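Trurodden training cell back in service after gripper and cable work

The cube-stacking cell at the Trurodden technical center is running again after a week of maintenance that started with a worn finger screw and ended with a full recalibration.

The cell, built by Druvico and used in evening classes for machine operators, was stopped when cubes began landing off center on the fixture. Rodica Husar, who runs the automation lab, said the error was small at first and students blamed their own programs for it.

"They kept editing the place position," Husar said. "By the end of the week every group had a different number in there, and all of them were wrong in the same direction."

Olga Ocampo, a service technician with Vomora, traced the fault to the gripper. A screw holding one of the fingers had backed out far enough to let the finger shift under load. The arm was reaching the right spot each time, but the cube was not sitting squarely between the fingers when it got there.

Ocampo removed both fingers, cleaned the mounting faces and put them back with new screws and thread locker. She also replaced the camera cable, which had been rubbing against the wrist, and routed the new one with more slack. A tight cable can tug on the camera bracket when the wrist turns, she said, and even a slight movement there spoils the calibration.

With the hardware back together, the cell needed to be taught again where everything was. The work relies on square black-and-white markers, which the camera reads to find the position and angle of each part. The white cubes carry them, and so does the 3D-printed fixture on the black tabletop. A flat card with two more markers lies on the table to the left of the fixture.

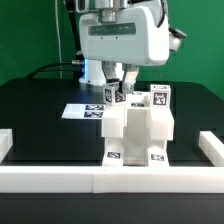
How often does the cell need to be recalibrated?

Once a term is enough in normal use, and again any time the camera, the fingers or the fixture has been taken off and put back.

Husar said the lab had been stretching that interval. The last calibration on record was done in September, before the fixture was reprinted with wider feet. The new print was bolted down in the old position and the saved coordinates were left alone, which added a second small error to the one from the gripper.

The procedure itself is not complicated. The operator jogs the arm through a set of viewing positions, lets the camera read the markers at each one and saves the result. The software then compares the positions and flags any that do not agree. Two of the first set were rejected because of glare from the tabletop, so Ocampo turned down one of the overhead lights and took them again.

After that the arm was run at reduced speed, picking up a cube and setting it on a pillar of the fixture, then lifting it off. Deok-su Bae, a second-year student, kept the log. The first run was stopped after 7 cycles to adjust the approach height, which was a little low. The second went through 131 cycles without a missed placement, and the cell was signed off at 85 percent speed. It will stay at that setting until the end of the term.

Parts and labor came to just under $3,000, most of it for the service visit. The center has since bought its own torque driver and a spare camera cable so that the same job can be done by staff.

A short checklist has been taped inside the door of the control cabinet. Students are to check both finger screws before switching on, wipe the markers with a dry cloth – no cleaner, because it lifts the ink – and make sure nothing is resting on the cables at the back of the table. Anyone who changes a saved position has to write down the old value first.

Classes on the cell resumed on Monday, February 26, 2024. Groups that lost lab time can book a makeup session with Soo-ah Ahn at the front desk. The second cell, which uses a Hwang gripper, was not affected and stayed open throughout.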